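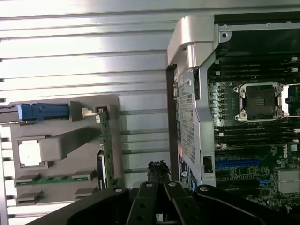

Wrist view, parts tray on the left, open chassis on the right.

Skokar handling rules – README

Hi! I keep the house rules for Skokar, our set of server teardown and rebuild episodes. There are 1,709 of them in the current release, and 229 more sit in the held folder until Daryna Zhuravel and I agree on what to do with them. Please read this before you add your own.

Tray first. Every loose part gets a slot in the gray tray, and memory modules lie flat in the long slots. If a slot is empty at the start, leave it empty and write that in the notes field.

Sockets next. With a bare processor socket in view, the fingers never pass over it with a part in the grip. Go around, even if it's slower – I know, I know, it's a pain. An episode that breaks this one goes to held, no arguing.

Static: strap on before you touch a board, and log the strap check under esd_ok. Blank counts as no.

Stickers and serial labels: check each one before upload. Miroslava Kovalchuk has the blur script, just ask her.

Naming is primden_ plus the episode number. Old salian_ names still load, but please don't make new ones!

Still to do: grip force limits for small connectors.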